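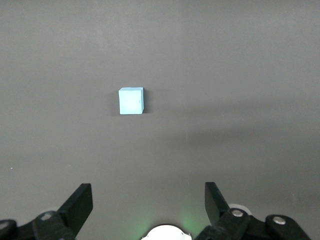
Cell 2, wrist view: gripper open, test cube on the table.

POST-FAULT INSPECTION CHECKLIST, PICK STATION
Site: Bremton
Inspector: Ditte Holst
Date: 2025-05-31
Fault: left finger closed late at cycle 1067, cube dropped outside the tray. Arm stopped on position error 173.

1. Arm in reduced speed mode, key removed: OK
2. Emergency stop, pendant: OK
3. Emergency stop, cell door: FAIL
Comment: Button latches but needs a second push to trip. Replace before restart. Part ordered from Pelar.
4. Finger plates, cracks or bending: OK
5. Finger screws, torque: FAIL
Comment: One screw on left linkage turned a quarter turn by hand. Thread cleaned, locking compound applied, torqued again. Recheck after 90 cycles.
6. Linkage pivots, play: OK, left side at upper limit
Comment: Within tolerance today. Measure again in June.
7. Indicator on gripper body: OK
Comment: Green with the fingers open. The log has no color change for the late close, so do not use the light as proof that both fingers moved.
8. Table surface: clean before restart
Comment: White speck near the left edge in the wrist view. Wipe down.
9. Test cube: OK for use
Comment: Faint mark on front face, near the right edge. Light blue cube stays in service for position tests. Not to be used for grip force tests.
10. Wrist cable, strain relief: OK
11. Grip timeout in program: FAIL
Comment: Set to 382 ms on the left channel, blank on the right. Rovari to confirm the correct value in writing.

Result: NOT RELEASED. Items 3 and 11 open. Item 5 closed subject to recheck.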